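Clenport Kitchen Reuse and Food Storage Project
Progress report to the Harasym Fund
Reporting period: second half of the grant year
Prepared by: Bohdana Kostiuk, project lead
Date of submission: 08/05/2024

1. Purpose of this report

This report sets out progress against the agreed work plan, spending to date and the changes we are asking the Fund to approve. It follows the interim note sent in February and does not repeat the background given there. Paragraphs on the Cindeton site are longer than those on Clenport because most of the variation from plan has occurred at Cindeton.

2. Summary of position

Work packages 1 and 2 are complete. Work package 3 (household storage trial) is under way and running behind the original schedule. Work package 4 (guidance leaflet) has started in draft. Spending is within budget overall, with an underspend on travel and an overspend on consumables.

3. Work package 1: kitchen refit at Clenport

The refit was signed off by the building's owner at the end of the winter. The old worktops have been removed and replaced, the second sink has been plumbed in, and the extractor now vents to the outside wall instead of into the corridor. The electrical certificate was issued after one failed test on the cooker circuit, which had been wired to an undersized breaker. The contractor corrected this at no charge.

Two items remain on the snagging list: the seal behind the left-hand sink and the closer on the store room door. Neither prevents use of the kitchen. The retention payment will be held until both are closed.

Worktops were specified in a pale, smooth finish so that spills and residue can be picked out during cleaning checks. The same requirement was applied to the tables used for packing and sorting.

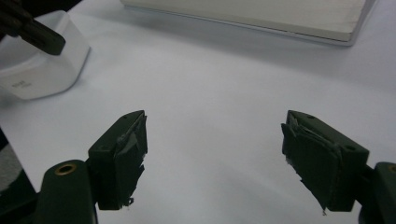

Figure 1. Pale, smooth tabletop surface.

Cleaning checks are carried out at the close of each session and recorded on a single sheet. The earlier form had separate pages for surfaces, sinks and floors and was often returned incomplete. Completion has improved with the shorter form, although the column for the time of the check is still left blank too often. We have added a reminder to the sheet.

4. Work package 2: stock recording

The stock record has moved from paper to a shared spreadsheet. Each delivery is entered by weight and category on arrival, and each outgoing parcel is entered by category only. We considered weighing outgoing parcels as well but found that it delayed packing, and the figure would not have been used in any return to the Fund.

Waste is recorded separately. The main cause of waste in the period was soft fruit arriving close to the end of its usable life. Erdal Eren has agreed a revised collection time with the wholesale market, so that fruit is collected in the early morning and goes out on the same day. It is too early to report a trend.

The two sites used different category names until February, and the figures before that month cannot be combined without some re-coding. This has been done for dry goods and tinned goods. Chilled goods are outstanding.

5. Work package 3: household storage trial

The trial tests whether lending lidded containers to households reduces the amount of dry food thrown away. Fifteen households were recruited at Cindeton. Each was given a set of containers and a diary to be filled in weekly. Three households have since withdrawn, two because they moved out of the area and one without giving a reason. We do not propose to replace them, as a late starter would not complete the full diary period.

Containers were chosen on four grounds: a lid that can be opened by someone with limited grip, a shape without sharp inside corners, a light colour, and a price that allows replacement from the existing budget line. Round tubs met the first point but wasted shelf space in the small cupboards found in most of the participating homes. The larger size is also in use for bulk flour and rice in the store room.

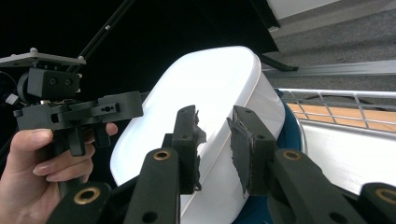 Diary returns have been uneven. Most households fill in the section on what was bought, fewer fill in the section on what was thrown away, and the entries that do exist mix weights, cup measures and plain descriptions. We have converted these to a common unit where it could be done safely and marked the remainder as missing. The analysis will be reported both with and without the converted entries.

One diary was returned with the pages wet and could not be read in full. The household has agreed to a short telephone interview to cover the missing weeks.

The delay to this work package comes from the first container order. The supplier, Ullulero, sent lids of the wrong size and the exchange took longer than quoted. No additional cost was charged to the grant.

6. Work package 4: guidance leaflet

A first draft covers dry goods, bread and root vegetables. The section on chilled food is waiting for comment from an environmental health officer. The leaflet will be printed on a single folded sheet. Translation is not in the current budget and is dealt with under section 8.

7. Finance

The overspend on consumables relates to labels, gloves and cleaning materials, where unit prices have risen since the application. The underspend on travel follows from holding joint site meetings by telephone. The two sums nearly cancel out. A full statement is attached as Annex A, with invoices available on request.

8. Requests to the Fund

We ask the Fund to approve:

- a transfer from travel to consumables to cover the overspend;
- an extension of two months to work package 3, at no cost;
- use of any remaining travel money for translation of the leaflet.

If the extension is approved, the final diaries will be collected at the end of the added period and the analysis will follow in the closing report. Queries on the finance statement should go to Erdal Eren, and all other queries to Bohdana Kostiuk.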